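Galería: la mesa de los paquetes de agosto

¡Ya están aquí las fotos del intercambio! Este verano nos apuntamos 11 personas y la casa de Jocelyn Pascual volvió a hacer de cuartel general, con café a todas horas y cinta adhesiva pegada hasta en el mando de la tele. Entre todos juntamos roughly unos 40 kilos de cosas.

Quien no conozca el intercambio: cada cual prepara una caja para otra persona del grupo, con cosas usadas que todavía tengan mucha vida por delante, algo de comer y un capricho. El tope lo ponemos en 3 regalos por caja, que si no la gente se emociona (yo la primera) y luego no hay quien cierre las tapas.

La mesa a media tarde, mi momento favorito de todo el año. La caja roja de letras japonesas amarillas me tiene enamorada, ¡y tiene hasta asas recortadas para llevarla! Al lado, el termo amarillo clarito con su taza a juego, que es justo el tipo de pareja que me alegra una merienda.
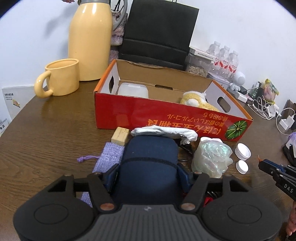
¿Qué se hace con los objetos frágiles?
Se envuelven uno a uno en tela o en papel arrugado y se colocan en el centro de la caja, con lo blando alrededor. Las tazas viajan mejor de pie y rellenas por dentro con un calcetín o una servilleta.

Lo tejido merece un aplauso aparte. Crisanto Buenaventura aprendió a hacer punto en invierno y ya no hay manera de pararlo: gorros, fundas, bolsitas, un pulpo con más patas de la cuenta. Si alguien tiene lana suelta en casa, que se la mande, de verdad, le da uso a todo.

Las etiquetas las escribimos a mano, con el nombre por fuera y una notita dentro. Hay quien pone dos líneas y hay quien escribe una carta entera. ¡Las cartas enteras se guardan toda la vida!

La caja que más lejos se va este año recorre 3.384 kilómetros. Lleva galletas de canela, un cuaderno y unas zapatillas de andar por casa preciosas, y ya estoy deseando que llegue el mensaje con la foto de la apertura.

Para la próxima ronda, apuntaos con Jocelyn antes de que acabe el mes. Se admiten primos, vecinas y gente indecisa. Traed cinta de la ancha, que la estrecha se nos acabó el primer día.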